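Notas da aula 17 — Embalagem e prazo de validade
Disciplina: Conservação de Alimentos, segundo ano
Docente: Debashish Herath

Na aula passada ficámos na atividade da água. Peço que tenham à mão a tabela do capítulo 3, porque hoje voltamos a ela duas vezes.

1. O que a embalagem deve fazer

A embalagem separa o alimento do oxigénio, da humidade, da luz e dos microrganismos. Nenhum material faz estas quatro coisas com o mesmo grau. O vidro é excelente contra os gases, mas deixa passar a luz. O metal protege de quase tudo, e o problema passa então para o fecho e para o verniz interior. Nos plásticos, a permeabilidade depende do polímero, da espessura e da temperatura de armazenagem.

Muitos alunos confundem permeabilidade com fuga. A permeabilidade é uma propriedade do material inteiro; a fuga é um defeito local, por exemplo uma soldadura mal feita. Na prova isto vale pontos.

2. Recipientes rígidos

Chamamos rígido ao recipiente que mantém a forma quando está vazio. O corpo e o fecho podem ser de materiais diferentes, e cada um deve ser avaliado separadamente.

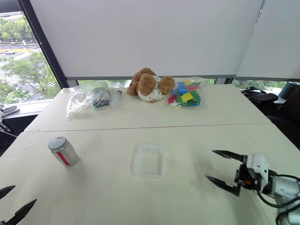
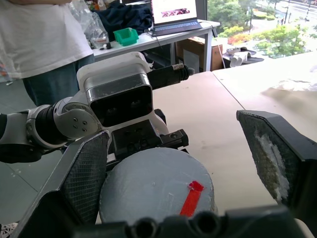
Lata com fita ou risca vermelha; na primeira fotografia, também um tabuleiro baixo de plástico transparente.

Para os produtos em pó, o ganho de humidade é quase sempre o fator que limita o prazo. O cálculo simples faz-se com a humidade inicial, a humidade crítica e a taxa de transmissão de vapor do conjunto fechado. Atenção às unidades: no exercício 18 a taxa vem por dia e por embalagem, não por metro quadrado.

3. Depois de abrir

O prazo impresso refere-se à embalagem fechada. Quando o consumidor abre, começa um segundo prazo, mais curto e muito mais difícil de prever — depende da cozinha, da colher, do hábito de fechar bem. O colega Struan Halliday defende que se deve indicar sempre os dois prazos no rótulo. Eu concordo em parte: para o café moído parece-me útil, para o sal não.

4. Trabalho para casa

Ler o texto de Mahfuz Gamage sobre vernizes, só a primeira metade. Resolver os exercícios 17 e 18. No 17 considerem uma humidade relativa exterior de 50 %. As dúvidas podem ser entregues por escrito na sala 3039, até à última aula de novembro.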